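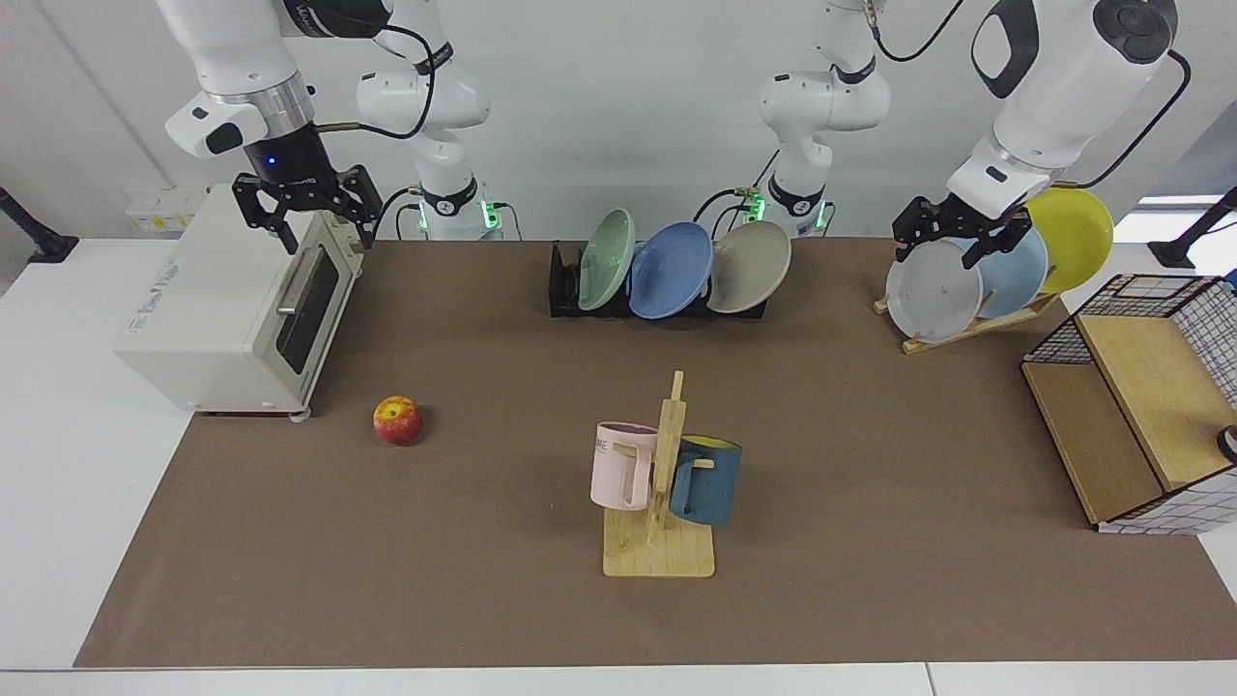
Two-arm workstation set up for plate handling, with a toaster oven, plate racks and mug tree on the table.

MOLTNESS OPENS ORDERS FOR PRODIA TWO-ARM WORKSTATION

TEVPORT, 24 June 2025 – Moltness today opened orders for Prodia, a two-arm workstation for labs and product teams that work on household tasks. The package includes two arms, two-finger parallel grippers, a table with a fitted mat, camera stands, control software and a set of kitchen items. First deliveries are planned for December.

Prodia ships as a single crate and can be assembled by two people in roughly 15 hours, including calibration. The arms mount behind the table, which leaves the front edge open for an operator to reset objects between runs. Each arm has its own power supply and emergency stop, and either one can be run alone.

The kitchen set is meant for tidying work: moving plates from one rack to another, hanging mugs and putting food items away. Plates come in several colors so that an instruction can name the one to be moved. Customers can also use their own dishes and appliances. A template for the mat marks the starting position of each item and can be printed at full size from the software.

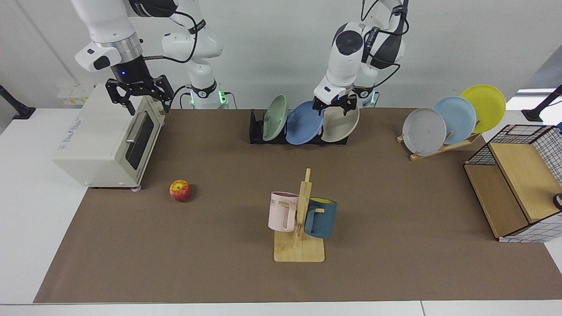 Plates are gripped at the rim, and the standard finger set was chosen with that in mind. The fingers are held by screws and can be changed with the hex key in the toolbox. A softer set for glassware is sold separately.

The software records joint positions, gripper opening and video from every connected camera on one clock. Recordings are saved in open formats and stay on the customer's own computer unless the customer chooses to upload them. The package comes with 14 sample tasks, each with a written setup sheet and a starting program. Programs written for the earlier Moltness single-arm bench will run on either Prodia arm after a short conversion step.

Sales and service are handled by Katayama, which has distributed Moltness equipment since the single-arm bench went on sale. Katayama will stock 151 spare parts for Prodia, including fingers, cables and mat sections. Service plans run for one or two years and cover parts, remote support and one on-site visit per year.

Prodia is available with or without the kitchen set. Price quotes and demonstration bookings at the Tevport showroom are available through Katayama.

About Moltness
Moltness designs and builds robot workstations for research and product testing. The company is based in Tevport.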